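The Wednesday Meeting

The budget for the second machine was due at four o'clock, and at half past two the three of us were still arguing about hangers.

Our company rents out furnished apartments by the month, and we will also see to your clothes, which is where the money goes. The first machine had come from Tuvodel on a trial lease. It could pick up a shirt. It could pick up a shirt on a hanger. What it did with the two of them after that depended on the shirt, the hanger and, my boss believed, the weather.

"Read me the quote again," she said.

I read her the quote again. The arm was one line. The gripper was another line. Then came something called the Stirna Readiness Package, which cost more than the gripper and which I had asked Tuvodel to explain twice by email and once by phone. As far as I could tell, it meant that a man would come out and be ready.

"And the fingers?"

"Fingers are consumable," I said. "They recommend we budget for 40 pairs a year."

"I've had the same fingers my whole life," said the man from operations.

My boss wrote this down. She wrote everything down during budget season, in case it could be used against a vendor.

We went down the hall to the model apartment, where the trial unit had been at work on the bedroom since lunch. I had brought the spreadsheet on a clipboard, feeling that a person with a clipboard is harder to ask questions of.

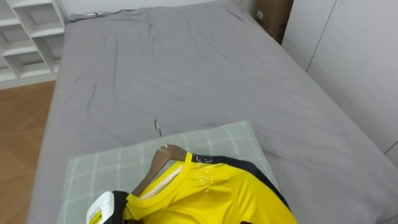

"How long does it take to do one?" my boss asked.

I said 79 seconds, which was the figure in the brochure. The brochure didn't say one what.

"My mother could do one in four," said operations.

"Is your mother available?"

He thought about it longer than I expected. "Not on weekends," he said.

The rival bid was from a firm called Bataineh, who were cheaper and had sent a fruit basket. Their machine did 500 garments between service visits, and Tuvodel's did 224, but Bataineh's came with its own hangers and would not work with anybody else's. You bought the hangers from Bataineh. You bought them, I had discovered on page nine, from Bataineh forever.

"So one of them gets us on the fingers," said my boss, "and the other one gets us on the hangers."

"Tinitz doesn't charge for either," I said.

"Who's Tinitz?"

"They haven't built theirs yet."

She looked at the clipboard with real interest for the first time that day. A machine that didn't exist needed no fingers. It needed no Readiness Package and no floor space, and it could be moved into the next fiscal year without a truck.

"Put us down for two," she said.

I put us down for two. Operations wanted to know what we'd do about the clothes in the meantime, and my boss told him to call his mother and find out what she charged. At five minutes to four I added her to the spreadsheet, under equipment, and left the maintenance column blank.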